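### 3.2 Going and finishing position

The Callov sample covers 717 starts over fences, of which 404 were on ground rated soft or heavier. Runners returning to handicaps after a break of 16 weeks or more were coded separately – the Prosser adjustment was not applied to them. Soft ground widened the winning margin by 2 lengths at the median. The July meetings at Plandunitz were left out of the model.

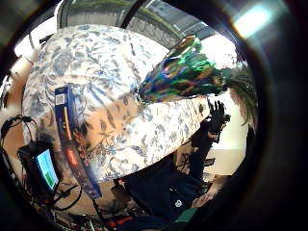

**Figure 2.** White fabric with a blue botanical print and a crumpled iridescent object.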